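Clock settings for casual club nights: increment or delay?

rookfile_dan
Posted 17 November 2018
We run a casual night in the back of a cafe. Unrated, mostly adults, a mix of strengths. Until October we used 20 minutes sudden death. Too many games ended in a flag scramble with pieces knocked over, so I want to change the setting. Options are 20+5 increment or 20 with a 5 second delay. The clocks we own are Melura units and support both. Which one do people use, and does it affect the schedule much?

tetteh_a
Increment. Compute it on a 60 move game: 5 seconds times 60 is 5 minutes per side, so the worst normal case is 50 minutes for the round. Long endings run over that. With 20+5 we start a round every hour and rarely slip.

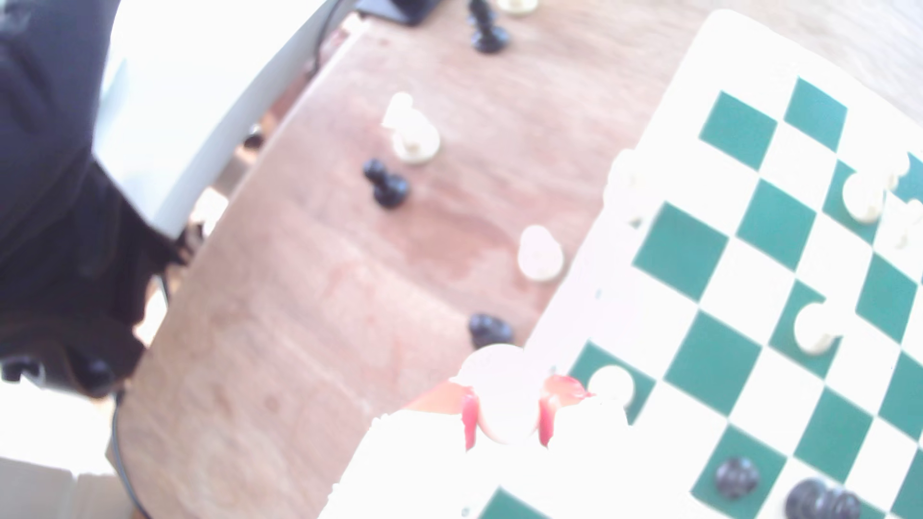
The other thing to settle is what happens when a player forgets to press. Under sudden death our regulars would point it out. With increment they say nothing, and the move simply costs the player the time. Put it in writing before the first night.
Ama Tetteh

passedpawn6
Disagree on increment. Delay does the same job and the clock never goes up, so you have a fixed upper bound on the main time. Weaker players also find it easier to read. They see 20:00 and know that is what they have.

tetteh_a
The main time is bounded, the game is not. If both players move inside the delay every time, neither clock runs down. A 100 move game under delay can last nearly as long as one under increment.

passedpawn6
In theory. In our room they don't move inside the delay until they are nearly out.

quietmove
Check the firmware on the Meluras. The older ones only add the increment after the first move, so both sides start at 20:00 and not 20:05. Minor, but somebody will complain. Our Atix clocks add it from the start. If you mix the two makes, set the Atix to 19:55.

rookfile_dan
Ours show 20:00 at the start, so they must be the older kind. All six are the same make, so no mixing. Is there a manual setting for delay, or is it one of the presets?

quietmove
Manual. Hold the center button, pick mode 6, then enter the main time as seconds if you want anything odd. 900 for a 15 minute game, for instance.

rookfile_dan
Found it. I will run 20+5 for a month and then try delay at the same length.

passedpawn6
Post the finish times for both. I still expect delay to come in shorter.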